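4.3 Setting the Grasp Check in Skeren

The grasp check compares the wrist camera view with the finger position reported by the gripper. Complete Section 4.2 before starting.

1. Open Skeren and select Perception, then Grasp Check.
2. Set the exposure to Fixed. Automatic exposure is not supported in this release.
3. Close the fingers on a test carton and hold for 3 seconds.
4. Select Capture. The program stores 5 views and marks the edges of the carton in each one.
5. Set Minimum Match to 80 percent and select Apply.

CAUTION: Keep hands clear of the fingers while Capture is active. The arm may move between views.

Note: Glossy cartons can produce bright streaks that the edge finder reads as a fold or a corner. If this occurs, lower the exposure and repeat step 4.

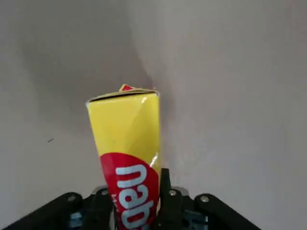

6. Review the marked edges. A carton that leans between the fingers is accepted if both long edges are found - the planner corrects for the tilt at placement.
7. Select Save to Tveit. Grasp logs are limited to 500 entries, after which the oldest entry is removed.

Revised 30 June 2021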